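Filed under: Lane keeping, Notes

The crest problem has a partial answer. Our lane model fits a single curve to the painted lines and extrapolates it when the paint runs out. On flat road the extrapolation is good enough. Where the road climbs and then bends at the top, the fit has very little to work with at the far end, and it tends to carry on straight when it should turn.

In February I started adding a second input, the roadside posts and guardrail, treated as a weak prior on curvature. The method is simple. The detector gives a base point for each post, the rail gives a polyline, and both are offset to the edge line before the fit. The weights are low, so the paint wins wherever there is paint.

I ran it over 2000 stills from the Parnville to Clisgate drives, with the heading at 50 metres as the measure. Median error barely moved. The worst 5 per cent improved a good deal, nearly all of it on crests with a rail on the outside of the bend. With posts only, the gain was small and I would not rely on it. Bilyk, our older fitting code, could not take the extra terms without going unstable, so everything was done in Sarkex.

Two faults remain. A rail that ends early pulls the curve inwards - I have no fix for that yet. The offset is also a fixed constant, and it ought to be estimated per road.

The still at the end is typical of the crests in the set, with edge lines on both sides, a few posts and a rail on the right following the bend to the left.

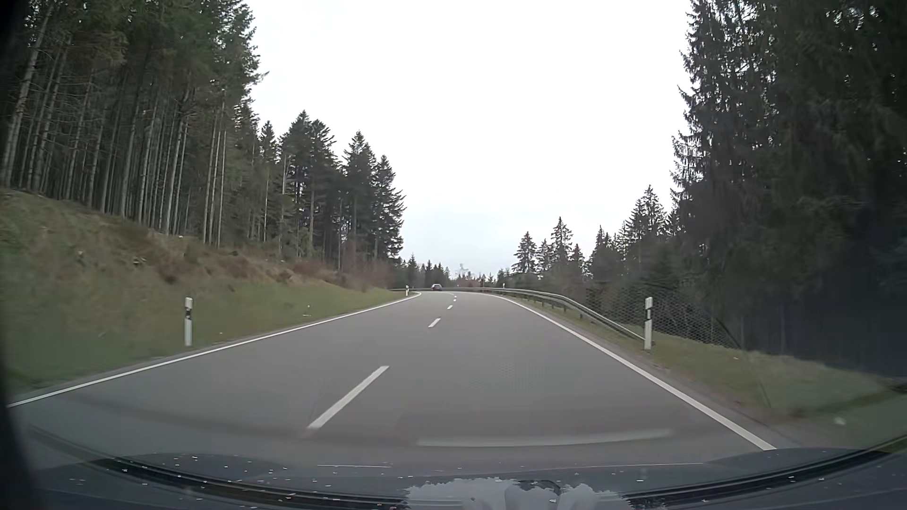
Mal-soon Noh: Have you tried fitting the offset jointly with the curvature? We did it with a slow filter over 2 seconds of driving and it settled well, though it drifted at lay-bys where the rail steps back from the road.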